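# Preguntas frecuentes sobre el uso de las mesas de trabajo

Centro de Trabajo Compartido Edden — Última revisión: 4/4/25

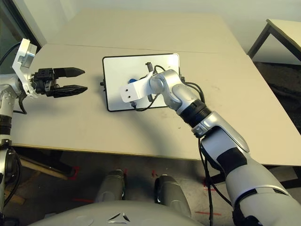

*Mesa de gran superficie con tablero blanco de esquinas redondeadas.*

### ¿Quién puede reservar una mesa?

Pueden hacerlo las personas titulares de un abono vigente y los grupos inscritos a través de una entidad colaboradora. La reserva se efectúa en recepción o llamando a la extensión 1346, y queda a nombre de una sola persona responsable.

### ¿Con qué antelación debe solicitarse?

Con tres días hábiles. Las solicitudes presentadas fuera de plazo se atienden únicamente si existe disponibilidad y no generan lista de espera.

### ¿De qué color y material son las superficies?

Las mesas grandes son de un tono beige grisáceo y constan de dos paneles unidos. La junta es apenas perceptible, pero conviene evitar que un trabajo de precisión quede apoyado sobre ella. El Centro no facilita por el momento la ficha técnica del revestimiento.

### ¿Es obligatorio emplear un tablero auxiliar?

Sí, para cualquier tarea que implique cortar, pegar, atornillar o marcar. El tablero debe colocarse plano y completamente apoyado. Se admiten tableros propios siempre que no presenten bordes cortantes.

### ¿Puedo fijar piezas al canto de la mesa?

No sin autorización escrita. Las solicitudes se dirigen a So-ying Au, responsable de espacios, con indicación del peso y las medidas de la pieza.

### ¿Cómo deben disponerse los cables?

Los cables no pueden cruzar las zonas de paso. Los que desciendan hasta el suelo se recogerán al terminar la sesión.

### ¿Se puede dejar el trabajo montado de un día para otro?

Solo en las reservas de varias jornadas. En ese caso deberá dejarse sobre la mesa una tarjeta con el nombre del titular y la fecha de retirada — las tarjetas se entregan en recepción.

### ¿Qué ocurre si la superficie resulta dañada?

El incidente se comunicará el mismo día. Kamran Heydari, del servicio de mantenimiento, valorará el daño y emitirá un informe. Las reparaciones se descuentan de la fianza, fijada en 600 euros para particulares y en 2000 euros para entidades.

### ¿Qué productos de limpieza están permitidos?

Un paño suave humedecido con agua y jabón neutro. Quedan excluidos los disolventes, la acetona y los estropajos abrasivos.

### ¿Cuándo se aplicarán las nuevas tarifas?

A partir de mayo. Las reservas confirmadas con anterioridad conservarán el precio acordado.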